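Home Shows Reviews Ratings About Log in

Socorro Valderrama
A thread on the Gredano finale, now that I've slept on it

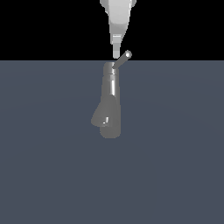 1/ First, the scheduling. I sat down at eight with my tea and my blanket, all ready, and got 21 minutes of a recap special I'd never heard of. It wasn't in the guide! My sister called to ask if she had the wrong channel, and I had to tell her no, honey, we're all in the same boat.

2/ Now, I don't mind a recap. I missed two episodes in the middle of the season when my nephew was staying with us (he controls the remote, it's a whole thing), so part of me was glad for it. But put it on at seven, and let people who want it come early.

3/ The finale itself, though. Oh, I loved it. The harbor scene with the mother and the two brothers was the best thing Gredano has done since the first season, and they let it run without a song over it. Just people talking in a kitchen afterward, with the kettle going. More of that, please.

4/ I know a lot of you are upset about the lawyer. I was too, for a minute. Then I went back and watched episode 2 again, and she tells him right there on the stairs that she won't be staying past July. I had completely forgotten. So I think the writers meant it from the start, and I'm taking back what I said last week about them making it up as they go along.

5/ What I'm not taking back is what I said about the ads. There was a break, then four minutes of show, then another break, and the second one started in the middle of a sentence. My husband thought the TV had gone out and got up to check the cable.

6/ Somebody asked me where to watch if you don't have the channel. It's on Wuvis the next morning, but you have to scroll way down past all the cooking shows, and for some reason it's filed under Brunet, which was the old name back when it was a pilot. If you type in Gredano you get nothing. I wrote to them about it and got a very nice form letter.

7/ The fan poll over on the Kedasex board closed last night with 1,149 votes, and the harbor scene won best moment by a mile. The wedding came second. I voted for the bus station, myself, and I'd do it again. That long look between the aunt and the driver! I must have rewound it five times.

8/ On the question of another season, I don't know any more than you do. The only thing I've seen is the little card at the end saying there's a reunion hour on 6th March, with the cast on a couch and taking questions. I hope they ask the younger brother about that accent, because it moved around quite a bit, bless him.

9/ And please, if it does come back, give us fewer than 40 minutes of flashbacks. The one to the grandfather's shop was lovely the first time. By the fourth I was folding laundry.

10/ That's me done for tonight. I'll read all your replies in the morning, and if you haven't gotten to the finale yet, I'm sorry about number 4, I should have put a warning on it. Start with the recap if you've been away, then skip the first ad break if your box will let you.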